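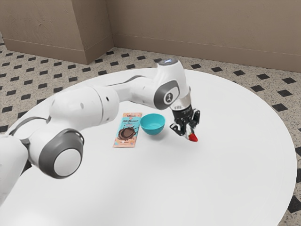 My kitchen table collects things, and for years I thought that was a storage problem. I bought baskets. I bought a hanging rail from Tredex that came with 22 hooks, and I put up every one of them, and by November the hooks were full and so was the table. What finally helped was sorting out the table itself, and the rule I use now is that anything sitting out has to be something I'd reach for today. A turquoise bowl can stay, if there's fruit going into it this afternoon. A bar of chocolate can stay too (it never stays long in my house). Everything else gets walked back to where it lives before I start supper.

White tabletops are my favorite and also my biggest headache. Mine is an old round one I got at the Cludholm flea market for $39, and it shows every coffee ring and every dot of turmeric. Some things I've learned from living with it:

Coffee and tea rings
Warm water and a drop of dish soap first, always. If there's still a shadow, I make a paste of baking soda and water, about as thick as toothpaste, and leave it on for a few minutes before wiping it off with a soft cloth. No scrubbing! I dulled a patch near the edge with the green side of a sponge my first summer and I still put the napkin holder over it.

Turmeric and curry
I cook from a jar of Ratanaporn yellow curry paste at least once a week, so I'm an expert on this one. Wipe it up while it's wet. If you miss a spot, clean it as well as you can and then let the sun at it - I drag the table over by the window and the yellow fades on its own over a couple of days.

Marker and pen
Rubbing alcohol on a cotton ball, dabbed on. Try it underneath the table first, where it won't show, and open a window.

Sticky spots
Jam, syrup, and whatever it is that kids leave behind. Lay a warm damp dishcloth over the spot, go empty the dishwasher, then come back and it wipes right up. Price-sticker glue is different. For that I rub in a little cooking oil, wait, and wash it off with soap.

The wobble
Round tables wobble. Before you fold up a piece of cardboard, turn the table over and tighten every screw you can find. I did this after two years of cardboard and felt pretty silly. If it still rocks, a stick-on felt pad under the short leg does the job and doesn't go gray and mushy when you mop.

A word on chocolate while I'm here, as I get asked about it a lot. Keep it in a cupboard away from the stove, somewhere that stays under 68 degrees if you can manage it. The fridge will do in a heat wave, but wrap it up well or it will taste like last night's onions. If it gets that pale, dusty look, it's fine for baking. I chop mine up and put it in brownies and I haven't had a complaint yet.

And fruit bowls! Put a folded paper towel in the bottom and change it when you refill. It soaks up the damp and the peaches on the bottom last longer. Bananas go somewhere else, on a hook if you have one (I have plenty), or everything around them ripens overnight.

My neighbor over in Feselcombe swears by car wax on her tabletop, once in spring and once in fall. I haven't been brave enough to try it on a table we eat from. If you have, tell me what kind you used and whether you could smell it at breakfast.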